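Dénudage des fils électriques

Par Hubert Bachmann
10 septembre 2018

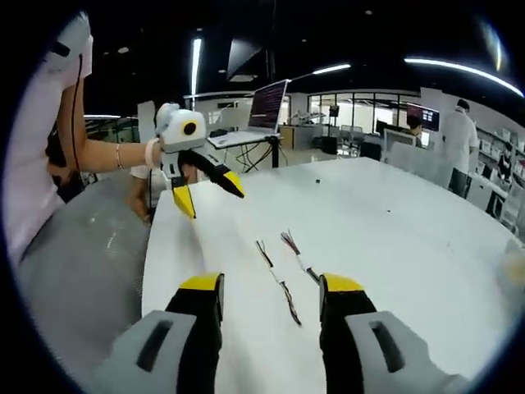

Le dénudage consiste à retirer l'isolant à l'extrémité d'un conducteur pour permettre son raccordement. Il précède le sertissage, le vissage ou la soudure. Sur un câble à plusieurs conducteurs, la gaine extérieure est d'abord ôtée sur quelques centimètres, puis chaque brin est traité séparément. Les petits faisceaux à brins rouge foncé, noirs et bruns, dont les bouts dénudés s'écartent en éventail, se travaillent à plat sur une table claire, où les chutes d'isolant se repèrent facilement.

L'outil courant est la pince à dénuder, réglable ou à encoches calibrées. Le couteau reste employé pour les gaines épaisses – avec le risque d'entailler le métal. Un conducteur entaillé casse plus vite à la flexion et doit être recoupé.

La longueur dénudée dépend de la borne. Trop courte, elle assure un mauvais contact ; trop longue, elle laisse du cuivre apparent. Les conducteurs souples sont souvent torsadés ou munis d'un embout avant la mise en place dans une borne à vis.

Voir aussi : sertissage, embout de câblage, gaine thermorétractable.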